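Kelly Entwistle had been writing rules for other people's machines for the best part of twenty years before anyone asked her, quite politely, whether she had ever tried following them. She laughs when she tells the story now, over a very large pot of tea in the Okasbridge canteen, but she admits that it stung.

"It was Brigitta who asked," she says, meaning Brigitta Oberholzer, who runs the simulation side of the company and sits two desks away. "She'd printed out my guidance for household handling tests, all 147 clauses of it, and she'd put a pencil mark beside every one she couldn't carry out. There were a great many pencil marks."

What came of that conversation is a much slimmer document, known in the building as the Duson rules after the meeting room where most of the arguing was done. It covers how a manipulation test should be set up, run and written down, and it is meant to be read by the person at the keyboard as well as by the person who signs things off. Drafting began in June and took far longer than either of them had hoped – Kelly had promised everyone it would be finished by the end of the summer, and she is still being teased about that.

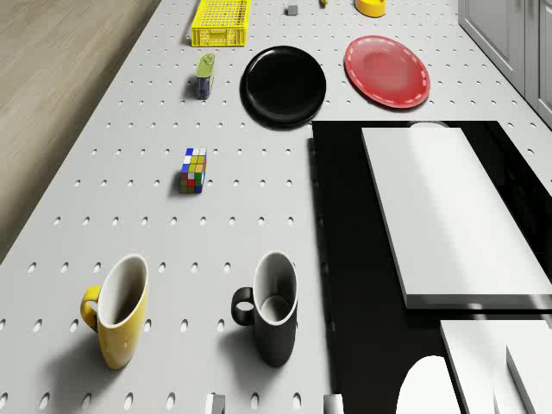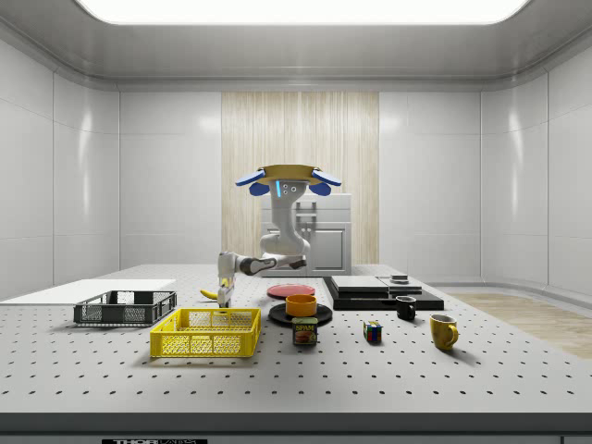 The rule Kelly is fondest of concerns the starting layout, and she becomes very animated on the subject. Every run has to begin from a saved arrangement with its own name, and that name goes at the top of the report, before any score. "People used to write 'kitchen items on table' and think they'd done their duty," she says. "Well, which items, and where? Take the Rubik's cube, or the black mug and the yellow one. If you shift a mug a hand's width to make the reach easier, I don't mind a bit, you may have a perfectly good reason, but you've made a new layout and it needs a new name." She feels the same way about viewpoints. A report should say which view each picture comes from, so that a reader doesn't have to puzzle out whether the crate has moved or only the camera.

Brigitta, who has joined us by now and helped herself to the last of the biscuits, is keener on the rule about failures. Under the old guidance a run could be dropped if the operator judged it "unrepresentative", a word she pronounces with real distaste. In one batch of 3,000 simulated runs, she found that only 2,684 had made it into the summary. "I'm sure every one of the others was left out in good faith," she says. "But I couldn't find a line anywhere saying why, and I did look, I looked for days." Now a run may still be set aside, but it stays in the table with a reason next to it, and a second person has to initial the reason.

They don't agree on everything. Kelly would like simulated and physical results kept in separate reports altogether. Brigitta thinks one report with clearly marked sections is kinder to the reader, and for the moment she has won, although Kelly mentions more than once that the wording is up for review. Both of them are firm that a success in simulation should never be described as a success full stop.

I ask what they would say to a smaller team starting from nothing, and there is a long pause while Kelly refills the cups. "Start with the names," she says eventually. "Name your layouts, name your versions, and write down who pressed the button. You can do that this afternoon with a notebook." Brigitta would add a stop rule, agreed before the first run, so that a tired person late in the day isn't the one deciding when enough is enough.

The second edition is already on Kelly's desk, with a fresh set of pencil marks in it.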